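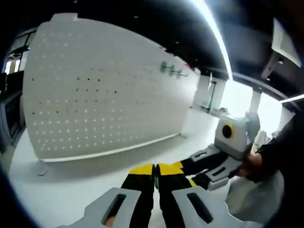
Prosidum Hand Unit
Teaching tool for pick and place cells
Supplied and supported in Australia by Verkwood

Product overview

The Prosidum is a gripper that a worker holds in the hand. The worker does the job with it, in the normal way and at the normal place, and the unit records how the job was done. The recordings are then used to prepare a robot cell for the same job. No one has to write a program, and no one has to push a robot arm from point to point with a tablet.

We sell it mostly to small warehouses, packing rooms and repair workshops. These are places where the tasks change too often for classic automation. If your product range stays the same for five years, a fixed machine is probably cheaper for you, and we will tell you so when you call.

What it changes for your people

This is the part customers ask about first, so we put it before the technical part.

The person who teaches the cell is the person who already knows the work. At Hundcombe, a parts distributor with 62 people on the floor, the first demonstrations were made by the pickers from the hook wall, where small bagged items are taken down and sorted into orders. They knew which bags slide off easily and which ones catch at the hole. An engineer would have needed weeks to learn the same thing.

After the cell started, the pickers at Hundcombe did not leave the hook wall completely. The cell takes the light and regular items. People keep the mixed orders, the returns and everything that comes in a damaged bag. Two of them now spend part of their shift as demonstrators, and this is written in their job description and paid at a higher grade. We recommend that you agree on this before the units arrive, and that you put it on paper.

Some changes are less comfortable. A demonstration is slower than normal work, in particular during the first days, and experienced people often find this annoying. The targets for the shift must be lowered for whoever is demonstrating. Where a manager forgot to do this, we got poor recordings and unhappy staff, and we had to begin again in April.

You should also know that the unit has a camera. It looks forward over the fingers, with a very wide angle, so it will record the room and sometimes colleagues. Please inform everybody who works in the area and ask for their agreement. The recordings must never be used to measure the speed of a person. This condition is in our supply contract and we take it seriously.

Technical details

Type: hand-held parallel gripper with two fingers
Weight: 620 g with battery
Opening between fingers: 0 to 85 mm
Finger tips: replaceable, sold in pairs
Recording time: 196 minutes on one charge
Storage: removable card, no network connection needed during work
Use: left or right hand, one unit or two together
Charging: desk charger for two units, included

Working with two units

Many jobs need two hands. One hand holds the bag while the other one opens it, or an item is passed from one side to the other. For this you use two units of the same model, and they share one clock signal so that both recordings match. Before each session, bring the finger tips of the two units close together, hold them still for a moment, then open and close both. The software finds this movement later and uses it as the start mark. Two people can also do this, each with one unit.

Setting up a practice corner

We advise to begin away from the live line. A freestanding pegboard panel with a few hooks is enough for the first week, and you can hang on it the same items you have in the store. Keep the floor clear in front of the board. Strong light from windows is not a problem for the unit, but try to record at different times of the day, also in the late afternoon, so the cell does not learn only one kind of light.

For one simple task we ask for 200 good demonstrations. A person who has some practice can make them in one or two shifts with normal breaks. Please do the breaks. The wrist gets tired before you notice it, and tired demonstrations are less exact. If possible, let at least three different people record the same task — the cell becomes more tolerant when it has seen different habits.

What is in the box

One hand unit with finger tips mounted
One spare pair of finger tips
Battery and desk charger
Memory card, 256 GB
Printed guide in English, with the start mark procedure on the back cover
Notice sheet for the wall of the recording area

The software licence (Mangubat, for sorting and checking the recordings) is sold separately, per site. The robot cell is not included. Mangubat exports to the cells on our compatibility list, which we send together with the quote.

Training day

Each order of two units or more includes one day of training at your site. Anas Benjelloun from our support team runs most of these days. He works with groups of up to 11 people, and he asks that the shift leader takes part also and makes some demonstrations with their own hand. In the morning the group practises holding and closing. After lunch you record a real task of your choice, so please prepare the items and the boxes before.

Care and repair

Wipe the housing and the fingers with a dry cloth. Do not use solvent on the lens. Check the tips every week and change them when the edge is rounded, or when small items start to turn in the grip. If a unit falls on a hard floor, do the calibration again before recording, even when you see no damage. The procedure takes ten minutes and is on page 14 of the guide.

Repairs are made in our own workshop. We lend you a replacement unit during this time at no cost.

Availability

Single units are normally in stock. For pairs, please allow three weeks — they are matched and tested together before they leave us. Prices are on request, and schools and training centres have their own price list.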